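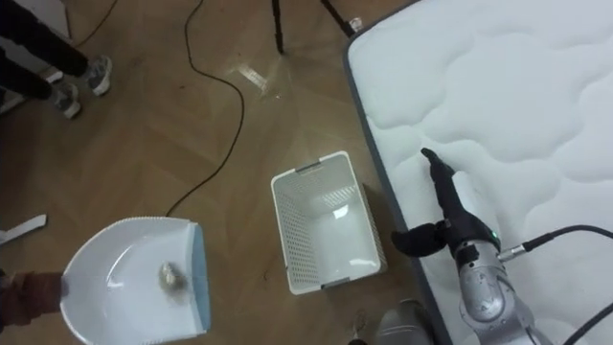 Polák objected that a keep-out line nobody can see from the floor is no rule at all, and wanted tape down before any arm is powered. We agreed in part. Figure 1: person sweeping beside the mattress, robot hand over it, cables across the parquet.

### 4.2 Floor rules, shared tasks

Draft rules as trialled at Harnau, December revision:

- Cables out of the walking line, or taped. Includes tripod and camera leads.
- Arm speed capped at 300 mm/s while anyone is kneeling or reaching low.
- 2 people minimum, one on the stop button.

Rule three was the most often skipped (see logs, Skistmont site). Xavier's wording for teh cable rule is kept as is. Threshold for "low" still not setled.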